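A stand for the small things

Ivana Benítez has been making stands for jewelry and other small items in Wodcombe for 11 years. She sells most of them under the name Moon, and the one she is working on now is black, with an oval tray at the bottom and a single post coming up out of it. We talked at a big white work table that has seen plenty of use.

"I don't clean the marks off anymore," she said of the table. "The pencil lines are from working out where things go. I draw a box, I put the stand in the box, I move it, I draw another one."

The tray came first. Her early stands had a flat foot, and customers wrote to tell her that rings rolled off it and under the dresser. A raised rim fixed that. She went with an oval because most people keep these things on a narrow shelf, and a round tray wide enough to be steady would stick out over the front. 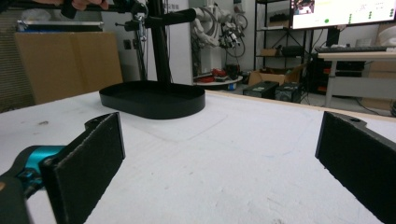 The post caused more trouble. "If it's too short, a necklace piles up in the tray and you get knots," she said. "Too tall and the whole thing wants to go over when you hang a bag on it. And people will hang a bag on it, whatever you tell them."

She tried 2 heights last January and gave both to her sister's household to use. The taller one came back with a scarf still on it. She kept the taller one and made the base heavier – it now weighs 650 grams on its own.

I asked what people should put where. Benítez was firm about this. Long things go up high. Anything with a hole in it, such as a ring or a washer or a key, goes in the tray.

"People think it's only for jewelry," she said. "Half my customers are keeping hair ties and spare parts on it. That's fine with me. It's the stuff that ends up at the bottom of a drawer."
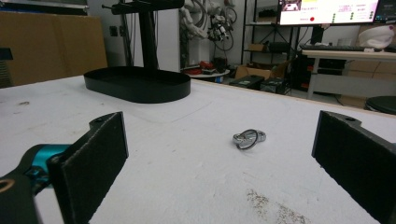
Her own habit is to empty the tray once a week and put back only what she has used. Rubber bands get pulled off whatever they are wrapped around and go in a jar. She doesn't like dividers and has turned down requests for them – they make the tray harder to wipe, and in her view people stop looking in the back sections.

Color has been a simpler matter. She offered white for one season and sold 40 of them. Black outsold it easily, and she went back to making only black.

The shop Trulley takes a small batch from her every few months. The rest go out by mail, and she does her own packing. "Tray down, always," she said. "The rim can take a knock. The post can't."
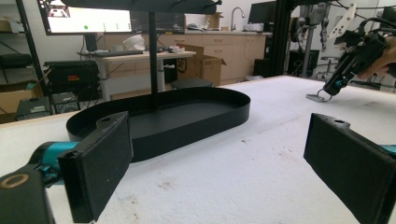

The oval tray and post of the black stand, on the work table.

She has no plans for a bigger model. A smaller one, with a shorter post for bathroom shelves, may come next if she can get the weight right.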